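The Drawer That Ate My Apartment

By the time I moved out of Fundov Street, I owned 60 boxes with nothing in them. I had paid a mover by the hour to carry several of them down four flights of stairs, and he was polite about it until the one that had another box inside.

People who keep boxes will tell you it's for the warranty. Mine were for the day I'd sell everything in its original packaging to a stranger with high standards. A Merkel desk lamp, bought for $151, lived in my kitchen for six years while its carton lived under my bed in much better condition. The lamp broke in April. The carton is fine.

My downfall was the rigid box, the kind with a lid that comes off slowly, like a hat at a funeral. Koneo sells tea this way. So does Spahić, whose chocolates are ordinary and whose boxes I'd happily be buried in. You can't flatten one, and the lid is good for keys — or so I said, in a home with one set of keys. 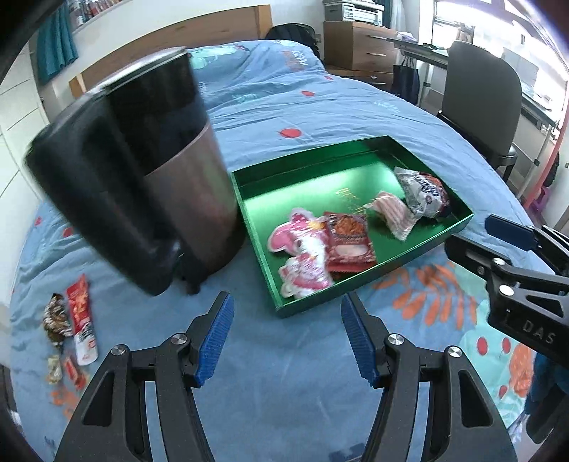
Green box lid, gold lettering, and a trash can close by.

The new place is 550 square feet, and the landlord calls the closet a second bedroom. I gave myself one evening and two rules: a box could stay if something was already in it, and I wasn't allowed to go and find something to put in it. I broke the second rule with some batteries.

By midnight the rest were out by the curb. A neighbor came down in slippers, picked through the pile and went back up with five, held against her chest. She said they were too good to throw away. I went in before she could offer me one.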